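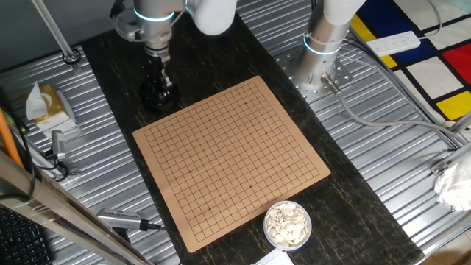

Proreck Mosaic Panel Kit, Large

The Large kit holds everything needed to build one brick mosaic from a pattern you draw or buy. It is the same panel system as our Small kit, with a deeper rim and a stiffer back, so the finished piece can hang on a wall without bowing.

In the box
Base panels, pre-drilled at the corners
Backing rails and screws
Rim pieces in black or light gray
Pattern paper, ruled to match the stud grid
Brick separator
Two wall brackets

Bricks are not included. Most people already have a color mix in mind, and we would sooner not sell you a bag of lime green you won't use. Loose 1x1 plates and tiles are sold by color on the Tudley page, in bags of 160. Round tiles come in bags of 70.

Drawing your pattern
The pattern paper has one square per stud. Pencil works best – ink tends to bleed into the next square. Shade the darkest areas first, then the lightest, and leave the mid tones until last. Skin and sky usually need more shades than you expect. If you are working from a photo, print it at the same size as the paper and trace the main outlines before you start on the squares.

Assembly
Lay the panels face up on a flat table and join them with the rails before adding any bricks. Building on separate panels and joining them later leaves a visible seam. Tighten the screws by hand. The rim goes on last.

A finished Large panel is heavy. Use both brackets and fix them to studs or proper wall anchors. Adhesive strips will not hold it.

Colors and finish
The Tang rim is a matte orange made in small runs. It is out of stock at present and should be back in January. Black and light gray ship from stock.

Compatibility
Works with all standard-size bricks and plates. Does not fit Clarnumeck frames made for the older 17-stud panels – those need the adapter strip, part 414, sold separately.

Shipping and returns
Orders placed before noon go out the same day. Unopened kits can be returned for a full refund. Cut or marked pattern paper can't be taken back, but extra pads are available if you run out.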